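In praise of the boring planner

There is a particular silence that falls over a small software team when the arm does something clever in simulation. Chairs roll back and someone says "did it just—" and then we all watch the replay, and then we watch it again at quarter speed, and by lunch a slide has been made. I have come to dread this silence. In my experience it costs us nearly 300 hours a year, most of them spent finding out why the clever thing happened and then stopping it from happening again.

I write motion planning and the glue around it. If you have never met the glue, it is the part between the bit that sees and the bit that moves, and it makes up most of any robot program. It doesn't get talks at conferences. At Brallwood, where I have worked long enough to have strong feelings about the kettle, the glue lives in a repository called Hadum, and my opinion, which I will now defend at some length, is that Hadum should be the dullest piece of software in the building.

Start with what the machine has to go on. People who don't work with these things tend to imagine the robot looking down on its world like a chess player. Then they open the close-up view and there is a long pause.

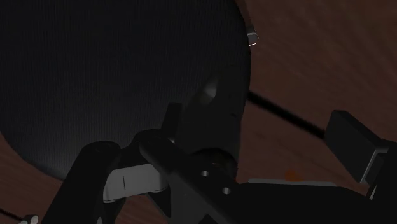
Close-up view from the simulator. Most of the lower half is gripper.

A dark ribbed curve, some wood grain, a cable, a black block, a spot of orange half hidden by the arm. I believe the ribbed thing is a bowl. I wouldn't put money on it, and I have the advantage over the perception stack of having eaten out of bowls for several decades. The software must nevertheless give an answer, with a number attached, and it must do so many times a second without a sulk.

My complaint is about what we do with that number. The fashion, for as long as I've been paying attention, is to take a shaky guess from a cramped view and hand it to a planner with ambitions. The planner then finds a lovely curved path, threads the wrist through a gap you could post a letter in, and arrives with total confidence at the wrong place. Everybody blames perception. Perception said it was unsure! It said so in a field named "score", and we threw the field away in a function I am sorry to say I wrote.

A dull planner would have asked for another look. It would have backed straight up, paused, looked again, and come down slowly. The whole business would have had the glamour of a man reversing a caravan, and it would have been right more often. We ran the comparison in June on our usual set of 600 simulated tasks. The clever planner was quicker on the ones it finished. The dull one finished 42 more. You would think that would settle the matter, and you would be someone who has never sat in our Monday meeting.

The arguments against me are not stupid, so I should give them a fair hearing. The first is that dull is slow. True. A cautious approach adds a second or two to every reach, and if you are packing biscuits for a living that is the whole profit. I don't pack biscuits. The rooms we simulate are the sort of places where people leave things about, and in such a room a reach that takes an extra second is a bargain compared with one that takes a plate with it.

The second argument is that learning will sort it out. Give the policy enough rooms and enough tries and it will discover caution by itself. Perhaps it will. I have nothing against learning and some of my best regressions have been caused by it. But a policy discovers whatever you pay it to discover, and most of us pay for speed and success and then act surprised when it has no manners. Ngata, our in-house training setup, had for a while a reward with 96 separate terms in it. I once tried to explain it to a visitor and had to sit down partway through.

The third argument, usually delivered in the corridor, is that dull doesn't get funded. To this I have no reply.

What I do have is a habit, and I recommend it. When a run goes odd, I don't begin with the logs, which will tell you anything you like if you read enough of them. I pull back to the room view and ask whether a sensible person would have put the arm there.

It sounds like a daft way to debug. It has found more faults than our test suite, including one where we had the height of a table right in one file and wrong in the other, and a planner so good at its job that it had quietly been steering round the mistake for weeks. Cleverness hides bugs. A dull planner would have bumped its nose on the first morning and we'd have fixed it by the second coffee.

Take an ordinary one. The arm is reaching out from its table, fingers shut on nothing, hand pointing straight down over the seat of an office chair. The desk with all the things on it is behind. Is the chair the target, or on the way to the target, or simply what happens to be underneath while the planner thinks? From the picture I can't say. I'd like to be able to ask the software and get its answer in a sentence, and with a dull planner I can: it has a handful of states, each with a name, and it is in one of them. With a clever one I get a cost surface.
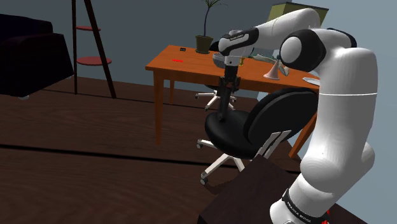 What I would like instead

My demands are modest. I want every planner to carry the uncertainty it was given all the way to the end of the arm, so that an unsure guess produces an unsure movement. I want a "why are you there" command that answers in words. Our simulator tool, Sterberg, has a button for exporting video in four formats and no button for that, and I think this tells you who we have been building for.

I also want the close-up view and the room view open side by side, by default, on everybody's screen. Half our arguments are between someone staring at one and someone staring at the other. The first person says the gripper is obviously near the bowl. The second says what bowl, and they are both being reasonable, and it can go on until the building locks itself.

And I'd like us to stop showing visitors the clever runs. Show them a dull one. Let them watch the arm go up, stop, look again and come down, and let them get a bit restless. If they ask whether it can go faster, say yes, and then change the subject to what it does when it isn't sure.

I put most of this in a proposal for Hadum's next release. It was received warmly. The feature that went in was a smoother curve for the wrist, and I have to admit it looks very nice at quarter speed.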